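The Mouse Goes on the Mat

Isla McIver gave up a square desk for a curved one in February, and the first thing she lost was the spot for her mouse. A black sculpted mouse on bare wood wanders.

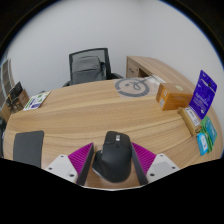

Does a curved desk need a mat? It helps – the mat marks one place to put the mouse back.

She sets hers on the left and clears stray cards every Monday.
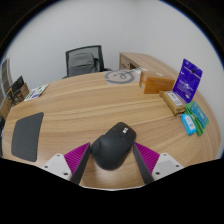

McIver says the chair matters more, and that the mat should go wherever the elbow rests.

Small items can stay at the back, near the return.
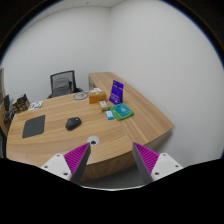

Cables

Run them through the grommet before anything else goes down.

Related
Granitz desk lamps, compared
18 small drawers

Last updated: February

Comments (2)
Drulton: Mine slides. Tape?
Marari: Rubber backing.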